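Bench notebook, Dunon bench, Sunday, started after lunch

Hand-held gripper 2, upkeep. The left finger had been dragging since the last long session. It closed fine with the trigger pulled slowly, then hung up a few millimeters short if you pulled fast. Took it off the shelf to find out why before the next block of recording.

Pulled both finger mounts. Left rail had gray paste in it, a mix of old grease and black rubber dust from the pads. Right rail was cleaner but not clean. Wiped both with a lint-free cloth and alcohol, let them dry, put back a thin film of the Beltholm dry lube. Do not use the tube grease on these again. It was me who used it last time and it picked up everything.

One screw on the left mount was a quarter turn loose. I don't think that was the cause of the drag but it would explain the small twist we saw in the tag pose plots. All mount screws redone with a drop of blue threadlocker. Orange fingers are the newer print and neither has a crack at the root. Pads stay on for now. Left one is starting to lift at the lower corner, so look at it again before June.

Tags: wiped with a dry cloth only. Alcohol took the black off one last time.

Ran the trigger through 15 full open and close cycles, fast, no hang. Then took it to the table by the letters for a look through the lens with the fingers in view.
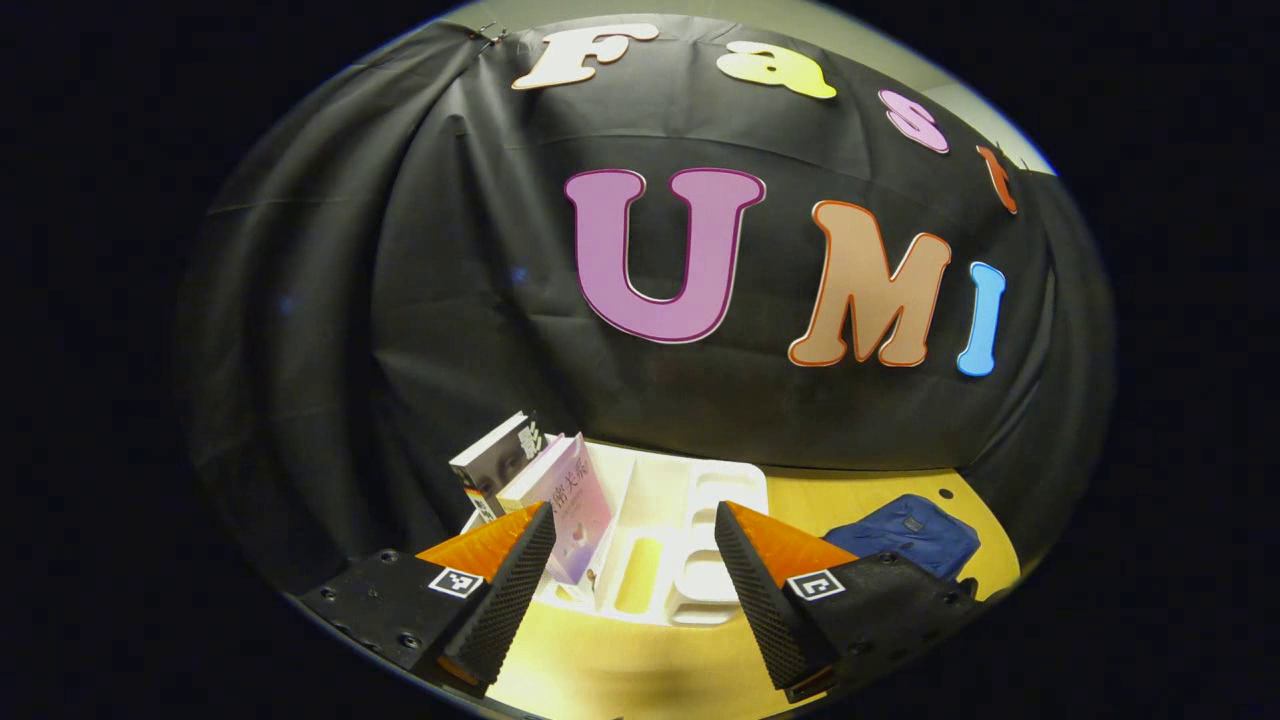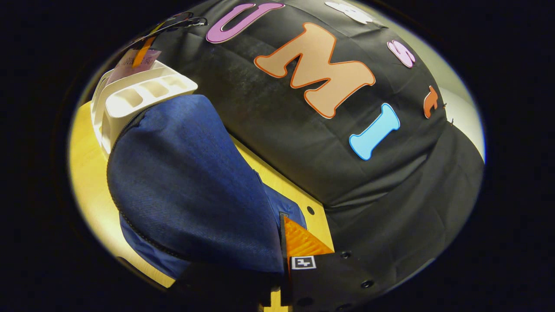 Gripper at the table with the black cloth and the foam letters, both from the tool's own camera.

Width calibration next. The old file had the closed position off by more than I like, and after having the mounts out it was no good anyway. New run: fully open, hold, fully closed, hold, repeat. The Nanayakkara script wants slow moves and will quietly throw out anything quick, so count to three on each one. First run gave 2000 usable frames and the script was not happy with the spread at the closed end. Second run gave 2749 and passed. Saved the second, deleted the first.

Lens: one smear near the rim, gone with a blower and a microfiber cloth. Checked the lens ring for play, none. I did not redo the lens calibration. The camera was never taken off its bracket, so the Orargate file from last month should still hold. If the next map comes out bent, suspect that first.

Cable strain relief on the back of the handle is getting soft. Wrapped it for now – it needs a proper replacement and I have put one on the parts list. Also on the list: pad material, M3 screws in the short length (we are down to the ones that don't match), another bottle of threadlocker.

Mapping pass after all that. Slow sweep over the table and back to the start. It relocalized on the first try and the end point closed 18 mm from the start point, better than before but still more than gripper 1 gets. Some of that may be me walking too fast on the return leg.

Still open:
Left pad corner, watch it.
Repeat the mapping pass with a slower return leg, same start mark.
Swap left and right springs and see if the light pull on the right follows the spring or stays with the rail.
Write the closed width on the handle label, the old number is still on there.

Gripper 2 is back on its hook, battery on charge. OK to use for short sessions. Leave the long ones for gripper 1 until the strain relief is done.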